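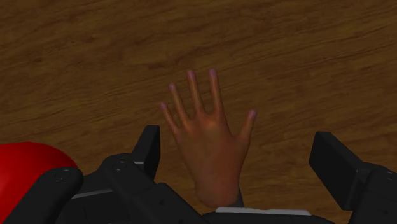
Home | Features | Standards | Archive
Print this page | E-mail this article

The Stop Rule Needs a Number

Most labs that put a robot arm near people have a stop rule. Few have written down what it means. At Limitia, the rule used to read "the arm yields to a hand." In June it was rewritten to say how close, how soon and who signs off.

The new version runs to 59 clauses. A hand between the jaws means no closing motion at all, whatever the task. Each change to the control software has to pass 1265 simulated trials before anyone stands beside the real arm — 253 of them with a hand in the work area.

Good practice also covers what else goes into the test. A bare table proves little. Limitia's simulated room has a model hand lying on the same table as a plate, a red vase and a screwdriver, with the gripper down at a small white bowl. The rule asks that the hand be placed near ordinary things like these and moved between trials.

Barroso, which audits the logs, wants failed trials kept as well. Limitia now keeps the last 2000.

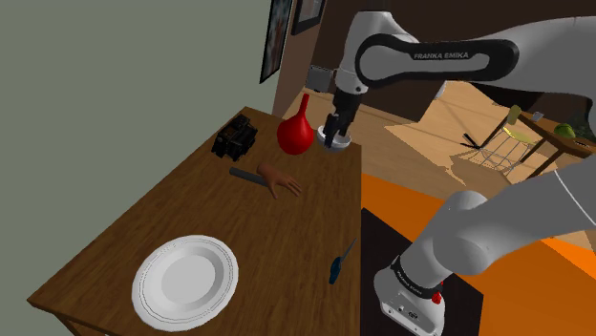
Audits are due again in the fall. Barroso will pick the trials itself this time and replay them on its own machines. Any run that puts the gripper beside the vase, as well as the bowl, is open to selection, and a knock against either one goes in the log as a contact. Givine has asked for the same terms.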